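I've been freezing apple slices every fall since we moved to Borkham, and I've finally got a way of doing it where they don't come out as one giant brick. It takes an afternoon, most of which is waiting!

## What you need

- apples, firm ones (mushy ones are for sauce)
- lemon juice
- a big bowl of cold water
- baking sheets and parchment
- freezer bags

## How I do it

1. Wash the apples and peel them if you care about peel. I leave it on for crisps and take it off for pie.
2. Core and slice. I used to cut mine paper thin and they fell apart in the oven, so go thicker than you think.
3. Drop the slices straight into the water with a good glug of lemon juice. Five minutes is plenty.
4. Drain, then pat them with a dish towel. Really pat them, both sides.
5. Lay them out on the parchment so they don't touch. I get 16 apples onto my sheets if I'm stubborn about it.
6. Freeze until they're hard all the way through. I leave mine overnight.
7. Bag them up, squeeze the air out, and write the date on the bag. I just found one that says May and I have no idea which May.
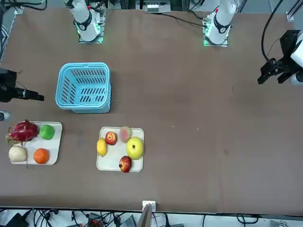
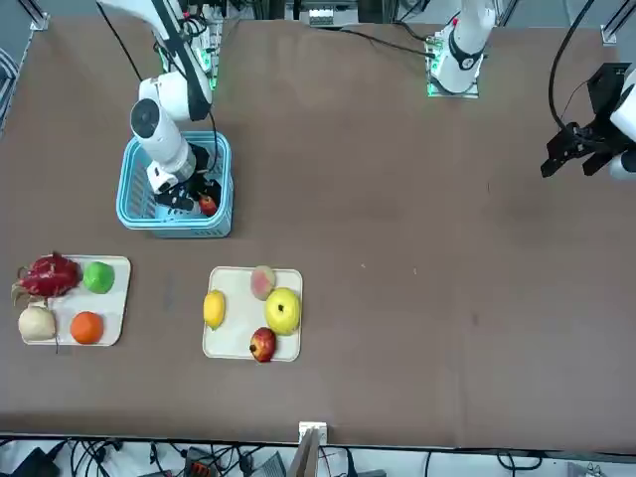
For pie, don't thaw them first. Toss the frozen slices with your sugar and flour, pile them into the crust, and give the pie an extra 17 minutes or so of baking (cover the edges with foil if they're getting dark). My neighbor Raed Obeidat thaws his in a colander and saves the juice for oatmeal, and I've tried that too. It's good, but you do want a bit more flour if you go on to bake with them.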